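Two-arm handovers: which rule do we actually follow for release?
Standards and good practice › Bimanual cells

maham_b
We are rewriting the cell rules at Arnville before the July intake and I want one wording for handovers. The current sheet says "the giving arm releases once the receiving arm has a grip". It does not define a grip. The Traleo draft asks for both grippers to hold for 380 ms before release. Is anyone working to that?

jatoi_cell2
We are, with one change. The 380 is a minimum, and the timer restarts if either finger position moves. Without the restart it is only a delay.

Varus_tech
Disagree with a fixed time. On rigid parts it costs you cycle time for nothing. We log finger position and motor current and release on those. 2,000 handovers in the last batch, 3 drops, all 3 on items with a cable.

aoi.ichikawa
Cabled items are the reason for the fixed time, Varus. The cable swings after the arms stop and the current reading follows it. My rules for anything with a lead or a boom:
– coil the lead before the run starts
– no gripping on the lead or the boom
– both arms stationary before the timer starts
– surface clear under the handover point
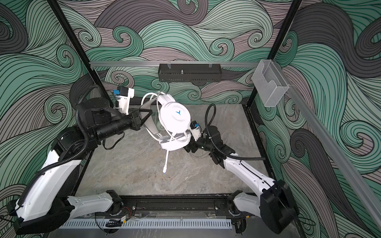

Headset between the two grippers, one finger on the headband, the other gripper on the ear cup. Mic boom hanging free.

Varus_tech
Fair on the lead. I would still not count a finger pressed on a headband as a hold. One side clamped, one side in contact is a different state and the sheet should name it.

aoi.ichikawa
Agreed, call it "supported". No release from the clamped side while the other is only supported.

maham_b
That goes in. Draft 2 will have "clamped" and "supported" as defined terms, 380 ms with restart for cabled items, and sensor release allowed for rigid parts. Jatoi, can you send me your timer settings?

jatoi_cell2
Will do after 4 pm.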